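**Can visitors try the hand grippers at an open day, or only watch?**

I am planning a visit for my evening class to the Sirnetero open day in February. The program says "towel folding, hands on, 20 minutes". Does this mean we hold the grippers, or do we stand behind a rope? Some of my students are older and have weak hands.

Mwanaisha Temba

**Answer 1**

You can try. I went on Thursday last year, it was good. Go early.

**Answer 2** (accepted)

Yes, you hold them. One person takes a gripper in each hand and folds a small towel on the table, and the staff explain how the recording is later used to teach the robot. The squeeze is light - my mother is 74 and managed it. Please write to them before if you are more than one group, the tables are few.
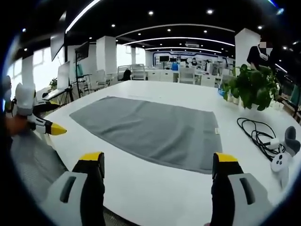

*Folding table at the open day, towel laid flat and one gripper finger at each side.*

Parking costs extra, I paid 700 at the Simiyu gate.

Fanni Juhász

**Answer 3**

Is the Piddale one the same? They only showed a video there.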